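From the teaching bench: slow hands, please

Friday, September 1, 2023

Hello again, everyone, and welcome back to those of you who were away for most of the summer. The demonstration group has been keeping the lights on at Dretley, and Dariusz asked me to write a little something about how the basket and shelf work is coming along, because he keeps getting asked in the hallway and would like to eat his lunch in peace.

For the newer readers, the task is the one we have been calling Trimus in the schedule. A person wearing the control gloves drives both hands, takes hold of the fruit basket, and moves it between the table and the wire shelf. We record the whole thing, and the recordings go to Ghislain Charbonneau and his training runs. It sounds like something a child could do before breakfast, and a child could, with their own hands. Doing it through somebody else's hands, with a small delay and no feeling in your fingertips, takes some getting used to. I was terrible at it for my first 15 tries and I am only a bit better now!

Celina Kołodziej has been our most patient demonstrator by a long way, and a lot of what follows comes from watching her and asking too many questions. 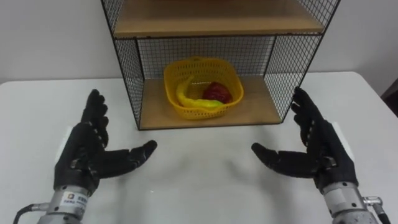
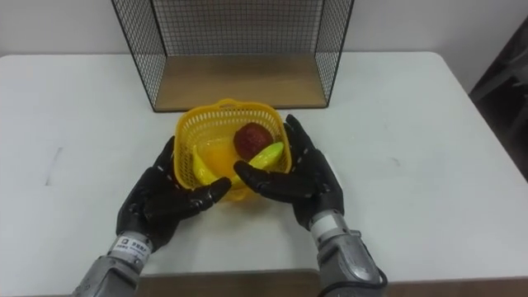 The biggest change we made over the summer was in how we ask people to take hold of things. We used to leave it up to each person, and the recordings came back with every style you can imagine — one hand first and the other catching up, a scoop from underneath, a sort of worried pinch at the rim. Ghislain was very kind about it, but the model he trained on that mix would hesitate in front of the shelf as though it were trying to remember which of us it was meant to be. So now we ask for both hands together, palms facing in, one on each side of the yellow basket, and the thumbs brought across toward each other at the front. Keep the fingers along the side walls and away from the fruit. If a banana is leaning up against the wall of the basket, as one of ours likes to do, bring the hands in a little lower and let it be.

The second thing is the pause. Before you close on the basket, stop with both hands open and look at the gap between them. Celina counts to 3 under her breath. Seon-mi Ki, who reviews the recordings, finds it far easier to mark where the reach ends and the grasp begins when there is a clear stop, and she has asked me to pass along her thanks to those of you who have been doing it. She has also asked me to mention, gently, that the pause belongs in the recording. Please don't start the recording after it.

Then there is the shelf itself. The mesh sides don't give you much forgiveness, and the temptation is to hurry once the basket is level with the wooden board. Slow down there instead. Go straight in, keep the basket level, and open both hands before you pull back. A few of us (me included, twice in one afternoon) have opened one hand early and turned the basket sideways. If that happens, carry on and fix it, then finish the task as you normally would. Zofia Krawczyk wants those recordings kept and marked as recoveries, and they turn out to be some of the most useful ones we have. What she doesn't want is a recording where the person gives up halfway and lets the arms hang.

We are also changing the fruit between sessions now, both how much goes in and where it sits. Please don't tidy it into a nice arrangement before you start. I know it's hard. Use whatever is on the setup card for that session, set it down, and leave it.

The goal for September is 40 good demonstrations from each person, in sittings of no more than 15 minutes, with a proper break in between. Your shoulders will tell you when you have gone past that, and so will the recordings. The sign-up sheet is on the Sobczak folder as usual, and there are still 5 open morning slots if you would like to try it for the first time. Celina will sit beside you for the first few and she won't make you feel silly. Come with short sleeves if you can, as the gloves fasten well above the wrist.

Questions about the recordings go to Seon-mi, and questions about the schedule can come to me or to Dariusz, preferably after lunch.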